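Tips for a small sorting bench with the Pandbridge kit

I rented the Pandbridge kit from Voreck for my packing workshop, and I used it since September. The kit has two arms, a long conveyor and the software, which is called Chiu. The rent is 313 a month and the deposit is 600. Here are some tips from my use.

Put the belt in its place first and fix it well. The arms learn their positions from the rail, so if you push the belt later, even a little, you must teach all points again. I lost one afternoon with this.

Use trays of one color and one size. The cheap plastic ones are good enough, but choose a wide rim, because the fingers need something to hold.

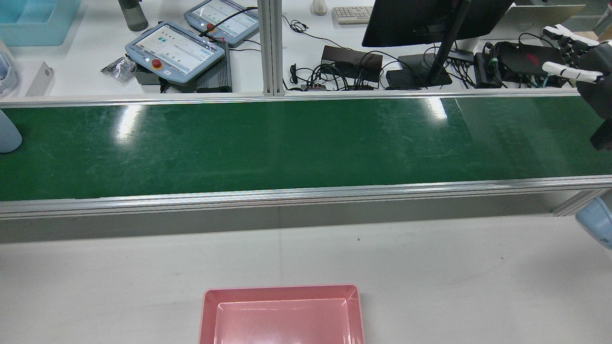 Keep the teach pendants where your hand can reach the stop button without stretching. The cables are long and they like to go under everything, so I tie them together every 50 centimeters with a soft strap. Please do not use hard plastic ties, they cut into the cover.

Wipe the belt in the evening with a damp cloth and a drop of dish soap. Shiny spots can confuse the camera, and for this I turned one lamp to the wall. It helped more than the filter that Histotia sells for the same problem.

Start slow. I ran 500 pieces at low speed before I touched the settings, and I had 2 drops only. For small bags it is still not good, the fingers close too late. Voreck answered my letter about it and promised an update, but I do not have it yet.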